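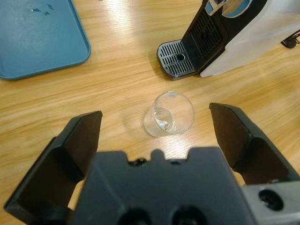 A blue tray on the wooden table, with drops of water on it.

Coffee, Company and What Goes in the Bin: Hot Drinks in a Shared Residence
Project report, spring term
Snædís Ladefoged
Handed in Sunday, June 11, 2023

How the project started

My grandmother drank her coffee from the same pot all day and would have been scandalized by the idea of making one cup at a time. I thought of her often during my first year at Laxdal, where I share a kitchen and a common room with a great many people who all want their coffee at different hours, in different strengths, and made in different ways. Some use a filter, some use instant, and a good number use capsules, which come with the small question of what to do with them afterward. When our course asked us to choose something from everyday life and study it properly for a month, I already had my subject waiting for me beside the kettle.

I wanted to find out how people in a shared residence choose their hot drinks, and whether the way a drink is made has any effect on how long people stay and talk. I also wanted to know what happens to the leftovers, by which I mean grounds, tea bags, used capsules and the milk that gets poured away. I called the project Lollska, a word my roommate and I had been using for months to mean "a cup of something and a sit-down," and the name stuck so well that people began asking me at breakfast how the Lollska was coming along.

What I did

Laxdal has two buildings joined by a covered walkway. The older one is Edodden, with the big common room, and the newer one is Anderik, where the kitchens are smaller and there are more of them. I put a paper questionnaire under 80 doors across the two buildings in the first week of May and got 76 of them back, a much better result than I had any right to expect. I suspect the cinnamon rolls I promised had a lot to do with it, and I would warn anyone repeating the project that baking for that many people takes a whole weekend and more butter than you think!

The second part was a tally sheet. I taped one up next to each kettle and each coffee machine and asked everyone to make a mark whenever they made a drink, in one of five columns: filter, instant, capsule, tea, and other. The sheets stayed up for two weeks. In the first week we collected 531 marks and in the second week 505. I can't say that people were drinking less in the second week, as the weather got warmer just then and it is also quite possible that the novelty of making a mark had worn off.

The last part was conversations. I sat down with anyone who was willing, usually in the evening, and asked them to tell me about the drinks they had grown up with. These were meant to take ten minutes each. Hardly any of them did, and I ended up with far more notes than I could use.

What people drink and when

Filter coffee belongs to the mornings, especially in Edodden, where whoever gets up first makes a full pot and the rest of us drift in and live off it. Tea takes over after dinner. Instant coffee has its loyal followers, most of whom apologized to me for it, and I would like to put on record that they have no need to. Capsules were used at all times of the day, with a noticeable bump in the early afternoon when people come back from lectures and want just the one cup before they get on with something else.

I had expected price to be the main reason behind people's choices, and plenty of people did mention it. What came up more often was the bother of cleaning up. Several people wrote that they would happily make filter coffee if they could be sure that the last person had emptied the old filter, and one questionnaire had the whole back page filled with thoughts on this subject in very small handwriting. I read every word.

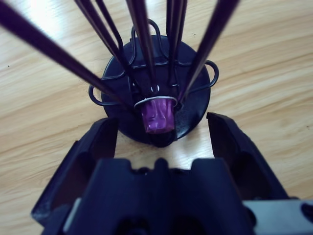
According to Hjalti Kárason, people choose capsules because they don't want to make coffee for anyone else. He told me he grew up in a house where you could never pour yourself a cup without asking the whole room first, and that he finds it restful to press a button and walk off with his own. He added that he misses the asking, though, and that he has started knocking on his neighbor's door before he presses the button.

I thought about his remark for a long time, and it changed the way I read my other notes. When I went back through the conversations I found the same mixture in many of them. People like being free to have exactly what they want at three in the afternoon, and they also speak with real fondness of the times when somebody else made the decision for them. One person described a summer job where the whole crew stopped at the same moment for weak coffee out of a thermos, and said it was the best coffee of her life.

Where the leftovers go

This was the part that I found hardest to study, because people know what they are supposed to do and like to give that as their answer. On the questionnaire nearly everyone said they sorted their kitchen waste. The bins told a slightly different story. Coffee grounds were mostly in the right place, since the food waste bin stands directly under the counter, and tea bags went wherever the person happened to be standing. Used capsules were mostly in the general trash, and when I asked about it the usual answer was that people weren't sure what was allowed.

I wasn't sure either, so I went and asked. The answer depends on what the capsule is made of and on who collects it, and the sign in our kitchens doesn't mention capsules at all. I have drafted a new sign with a plain sentence for each kind and sent it to the residence office, who were very kind about it and asked me to use fewer colors.
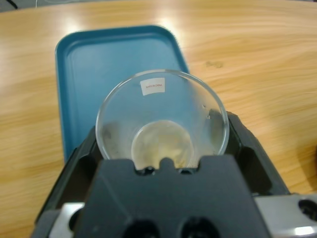 Then there is the matter of the lingering. In the conversations I asked people when they had last sat down with a drink in company, and who had made it. Most of them could name the person who made it, even when they had forgotten what the drink was. A shared pot seems to keep people in the room, perhaps for the simple reason that there is more of it left. But I also heard about long evenings that began with two people waiting their turn at the capsule machine, so I would be careful about giving the pot all the credit.

Problems and things I would change

The tally sheets depended on people remembering, and late at night they plainly didn't. Someone in Anderik also drew a very good horse across the second sheet, and I had to guess at a few of the marks underneath it. I should have asked about cold drinks as well, given how warm it became. And my question about milk was worded so badly that I have left the answers out of this report altogether - half the people thought I was asking what they bought and the other half thought I was asking what they threw away.

If I had another month I would like to follow one kitchen closely, with the new sign up, and see whether the capsules move from one bin to the other. I would also like to go back to the people who told me about their grandparents' coffee, as I have a feeling there is a whole separate project in those stories.

Thanks

My warmest thanks to everyone at Edodden and Anderik who filled in a form, made a mark or stayed up talking, and to whoever left the bag of cardamom outside my door during the baking weekend. The remaining rolls are in the Edodden freezer, second drawer, and anyone who returned a questionnaire is welcome to them.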